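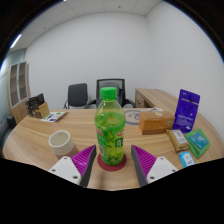

Tharushi Sivakumar replied: Thanks for the log so far, and sorry you've been fighting with this. Before we go any further, can you tell us whether the ring marks only turn up where bottles have stood, or on bare patches of the desk as well? And which of our finishes do you have on it, the oil or the hard wax?

Ticket 247 — Ring marks on light wooden desk top
Product: Foltel desk, curved front edge
Status: Open, waiting for customer

Hello Tharushi, thanks for getting back to me so quickly! It's the hard wax, put on in April from the Royer tin that came with the desk. The marks are only where drinks have been. The bare parts are lovely — I can't tell you how pleased I am with the grain, it runs right across the top and catches the light in the evening — so I'm determined to get this sorted out properly and not just hide it under a big mat.

What the marks look like: pale rings, a bit cloudy, the same width as the bottom of a bottle. You can feel nothing with a fingertip. They show up best if you crouch down and look along the surface towards the window.

What I've tried so far:

Dry cloth, rubbed along the grain. No change.

Cloth wrung out in warm water with a drop of washing-up liquid, then dried straight away. The rings vanished while the wood was damp (I got very excited) and came back once it had dried.

Hairdryer on low, held well away, 15 minutes. This was the good one! The two newest rings faded so much that I had to hunt for them. The older one near the back hasn't budged.

Moved everything off and started again with coasters. I use a round dark red one for my green drink now, and I've been very strict with myself. My desk does collect things, I'll admit: the little packets and boxes from the Plarnstead parcel are still on it, and my cup tends to end up wherever there's a gap.

Checked the coaster itself. I stood it on a sheet of kitchen paper overnight with a bottle straight from the fridge on top. In the morning the paper had a damp ring round the outside, so water is running down the side of the bottle and getting past the edge of the coaster. That could be the whole answer for the newer marks, couldn't it? 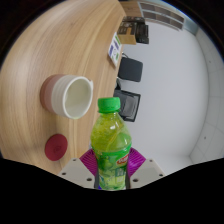

So the next thing I did was wipe each bottle before it went down, and keep a folded tea towel by the desk for the job. It takes two seconds and I've had no new rings since I started. The screw-top ones sweat the most of anything I drink from, glasses included, and the label seems to hold the water against the side and let it go later. My cup has never left a mark at all.

Still to do: the old ring at the back. I'd love to try a second coat of wax on that spot, but I don't want to end up with a shiny island in the middle of a matt desk. Is it safe to do one patch, or should I do the full width?

Reply from Tharushi Sivakumar, 14:20
That's a really useful test with the kitchen paper, thank you. A pale cloudy ring that fades with gentle warmth is moisture held in the wax, and the wood underneath is normally fine. For the old one, please repeat the hairdryer before adding any wax, and stop if the surface starts to feel tacky. If it's still there after two more goes, rub that spot lightly with the grey pad from the care kit, then wax the full width from front to back so the sheen matches. I've asked Rosalie Haslinger to post you a fresh tin.

Customer, 19:05
Two more goes done, and the ring is down to a faint crescent! You'd have to know it was there. I'm going to leave it for a week and enjoy the desk before I get the pad out. Please thank Rosalie for the tin, and could she put in a spare grey pad if there's one going? Mine has been used on a saucepan.

Status changed: Waiting for parts (one tin of wax, one grey pad)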